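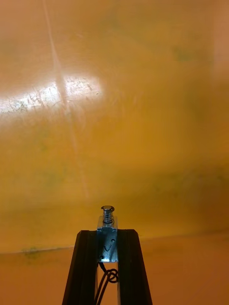
*orange panel, scuffs showing in the glare*

**Magic erasers on glossy paint: yes or no?**

**naylor_row** · Tue 5 January
Moving out of the Cinham Street apartment at the end of the month. The landlord wants the walls "as found," a phrase I've now read more times than my wedding vows. Do I scrub the scuffs or repaint? Deposit is $181 more than my share of the rent, so I care.

**rekha_f**
Scrub. Damp melamine sponge, light pressure, stop when it looks okay. Did 2 rooms that way in December and got everything back.

**Unnithan_I**
Please don't. Those sponges are very fine sandpaper. On gloss you trade a scuff for a dull spot the size of your hand, and the dull spot shows from the doorway. Dish soap, warm water, soft cloth.

**rekha_f**
I've used them for 7 years and never had a dull spot.

**Unnithan_I**
Have you looked from the side with a lamp on?

**rekha_f**
No, I have friends.

**momel_tenant**
Does your lease mention normal wear? Mine does, and small scuffs counted as wear. I sent the manager a polite email quoting the paragraph and he went very quiet.

**naylor_row**
It says "reasonable wear excepted" and then there's a page of exceptions to the exception.

**salian_g**
Former painter. Soap first. If a mark stays, try baking soda paste behind a door where it won't matter. Don't touch up gloss with a little brush, the patch will flash at you forever. Paint corner to corner or leave it alone.

**Unnithan_I**
Thank you.

**rekha_f**
He didn't say I was wrong about the sponge.

**salian_g**
You're a bit wrong about the sponge.

**naylor_row**
Soap it is. Anyone know what takes off old poster putty?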